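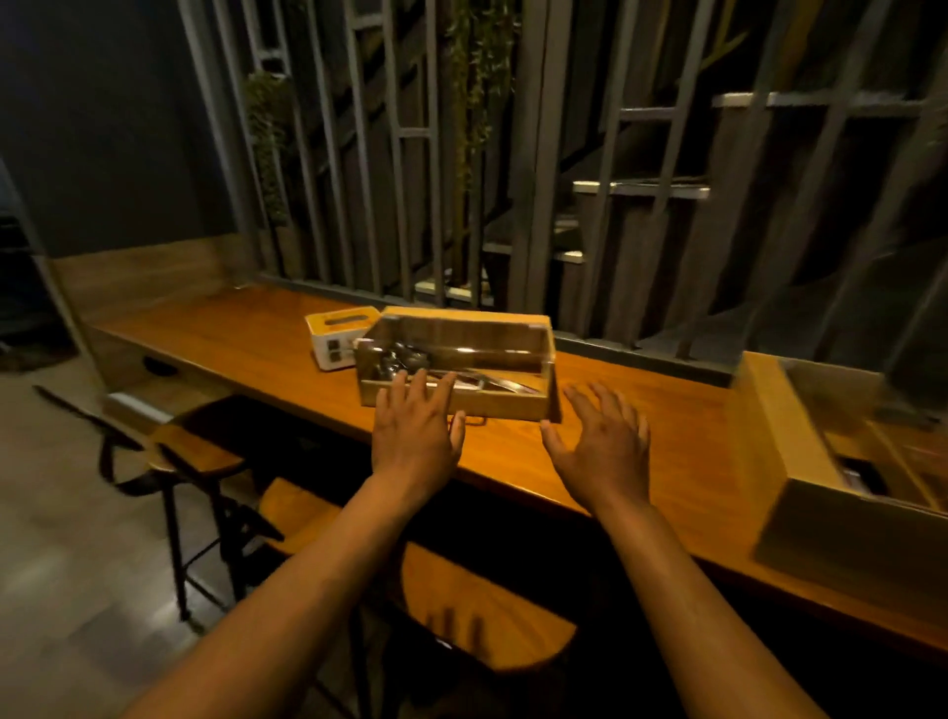 Wooden cutlery box with clear lid, on the counter.

Drovero Ripstop Field Tarp
Item no. 3157
Manufacturer: Desmet
Sold by: Vistalia Outdoor Supply

The Drovero is a flat rectangular tarp for overhead shelter, ground cover and gear storage in the field. It is cut from coated ripstop polyester and comes in two weights. The Standard is rated to a 2000 mm water column and the Heavy to 3000 mm. Both have the same tie-out layout, so ridgelines, poles and guy lines can be swapped between them.

Typical uses are hunting camps, blind roofs, firewood cover, truck bed cover and windbreaks. The tarp is not a fire shelter and must not be pitched over an open flame or a wood stove.

Construction

The body is two panels joined by a single center seam. The seam is double stitched, folded flat and taped on the coated side. All four edges are turned over a webbing tape and stitched with bonded polyester thread.

There are 12 tie-out points: one at each corner and two along each side. Corner points are webbing loops on a triangular reinforcement patch. Side points are the same loops on a smaller patch. There are no metal grommets on either version — loops spread the load over more of the hem and don't rattle against a pole in wind.

The coating is on one face only. Pitch the tarp with the coated face down. The face fabric has a matte finish and comes in olive, coyote or dark brown. Color may vary slightly between production lots, and matching lots can't be guaranteed on separate orders.

Specifications

Fabric: ripstop polyester, polyurethane coated
Rating, Standard: 2000 mm
Rating, Heavy: 3000 mm
Tie-outs: 12 webbing loops
Seam: taped, center only
Shape: rectangular, flat cut
Colors: olive, coyote, dark brown
Included: tarp, four guy lines with tensioners, stuff sack
Not included: stakes, poles, ridgeline

Pitching notes

Run the ridgeline first and tension it before the tarp goes on. Align the center seam with the line. Stake the corners at equal tension, then take up the sides. Polyester sags less than nylon when it gets wet, but guy lines should still be checked after the first hour of rain.

In snow, use a steep pitch and clear the tarp regularly. It is not rated for snow load.

Care and storage

Rinse with cold water and wipe mud off with a soft brush. Do not machine wash, tumble dry or iron. Solvents and insect repellents containing DEET can damage the coating. Dry the tarp fully before packing. For long storage, fold it loosely and keep it out of the stuff sack.

Small cuts can be closed with Jinbridge repair tape, sold separately. Apply it to the coated side, with rounded corners, on a clean dry surface.

Availability

Standard ships from stock in all colors. Heavy in coyote is on back order, next delivery in December. Back orders are charged at the time of shipment.

Returns are accepted on unused tarps in the original sack. Warranty covers stitching, tape and loops, and excludes abrasion, sun fading and burn holes.

Technical questions: Relu Dobre, product desk. Please include the item number.

Page updated 6 Apr 2026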